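Home Units Readings Assessment Contact

Week 2: Listening to a Live Album

Keabetswe Mtshali
May 19, 2026
2 min read

Welcome back, everyone, and thank you for all the kind notes after our first class (I'm still working my way through them!).

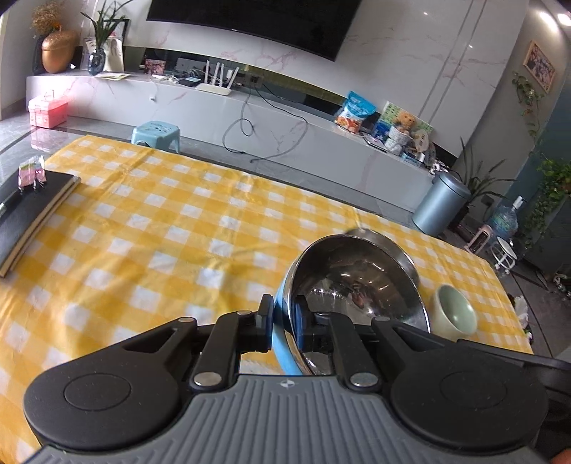 Last week we finished on the question of what makes a live recording feel live, and I promised we'd pick it up again with a proper listen. Our record for this unit is Vindell's Night at the Provwood, taped over two evenings one August in a hall that seated 982. I've loved it since I was a student, so please forgive me if I go on a bit.

Start with the applause. On side one it fades in before the band plays a note, and it's panned quite wide, which puts you somewhere near the middle of the stalls. By the slow number, "Fernandes", the crowd has been pulled so far down in the mix that you could mistake it for a studio take, at least until somebody coughs in the second verse. I'm very fond of that cough. The producer left it in, and I'd like you to think about why.

Then there's tempo. The studio version of "Illosen" sits at a steady 100 beats per minute. On stage the drummer opens at 78 and lets it creep up through the choruses, and you can hear the bass player deciding whether to go along with it. Tap along on your knee if that helps, I always do.

Terms to know
Room mic: placed well back from the stage to catch the hall and the audience
Overdub: a part added later, sometimes to patch a mistake
Bleed: sound from one instrument picked up by another's microphone

For next class
Listen to side two on headphones, then once more through speakers. Write a page on one moment where you suspect an overdub, and tell me what your ears are going on. A favourite live album of your own is welcome too, so bring it along and we'll play a track or two if there's time at the end.

Previous Next Back to top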